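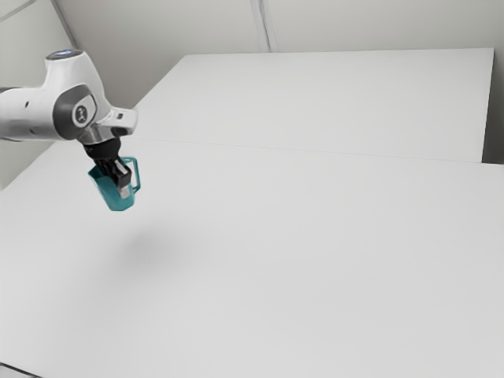 A teal mug over a white table.

Disposable Cups to Be Withdrawn at Werimwood Campus Dining Points

4 min read
5 shares

Beginning in August, the Office of Campus Services will end the supply of disposable cups at all dining and refreshment points on the Werimwood campus. The change applies to the Osura Hall cafeteria, the Mkhize Building coffee counter and the staff kitchens on each floor of the Udoson Wing. Hot and cold drinks will be served in returnable mugs and glasses, or in a container brought by the customer.

The decision follows a trial held in the Mkhize Building during the spring term. Over the course of the trial, 1356 drinks were served in returnable mugs. The office has reviewed the results with the dining staff and is satisfied that the arrangement can be extended to the remaining locations without longer waiting times at the counter.

A stock of 3000 mugs has been ordered. They will be divided between the three buildings, with the largest share going to Osura Hall, where demand is heaviest between the first and second morning class periods. Mugs remain the property of the university and may be used anywhere on the Werimwood campus. They may not be taken home. Students and staff who prefer to use their own mug may continue to do so, and the existing discount on filter coffee and tea for those customers will remain in place for the full academic year.

Used mugs may be returned to any of the marked return shelves, whether or not the drink was purchased in the same building. Shelves will be found beside the main exit in Osura Hall, next to the elevators in the Mkhize Building and in the second-floor corridor of the Udoson Wing. Further shelves are planned for the library entrance – their exact position is still being discussed with the fire safety officer. Customers are asked to empty mugs before returning them. Tea bags and paper napkins should be placed in the bin below each shelf.

Washing will be carried out in the Osura Hall kitchen, where two new dishwashers were installed over the winter break. Mugs from the other buildings will be brought over in the late morning and again after 4 p.m. During these times the service corridor behind the cafeteria will be closed to pedestrians, and those who normally use it to reach the parking area should follow the path along the north side of the building.

"The trial gave us a clear view of where mugs were being left and when we were likely to run short," said Marina Zervas, Director of Campus Services. "Most of the difficulty was in the last hour of the day. We have changed the collection times accordingly, and we will look at them again once the fall term has settled."

Departments that hold receptions, public lectures or other catered events should note that the new rules also apply to them. Event organizers may request mugs and glasses through the standard catering form. Requests must reach the catering office at least five working days before the event. For gatherings held outdoors, lightweight returnable cups can be provided in place of mugs. Outside caterers will be expected to follow the same practice, and a sentence to this effect has been added to the room booking agreement.

Remaining stocks of paper cups will be used at first aid stations and for water service during building work. Departments holding their own supplies are asked not to reorder. The purchasing codes for disposable cups and lids will be closed at the end of August.

Mugs that are chipped or cracked should be handed to a member of the dining staff and should not be placed on the return shelves. Broken glass or china found in classrooms or corridors should be reported to the facilities desk at extension 905.

Staff who share responsibility for a kitchen in the Udoson Wing are invited to a short briefing on Tuesday at 10 a.m. in the ground-floor meeting room. Lefteris Kontogiannis, Catering Manager, will explain the collection schedule and answer questions about storage space. Those unable to attend may request a copy of the schedule from the catering office.

2 comments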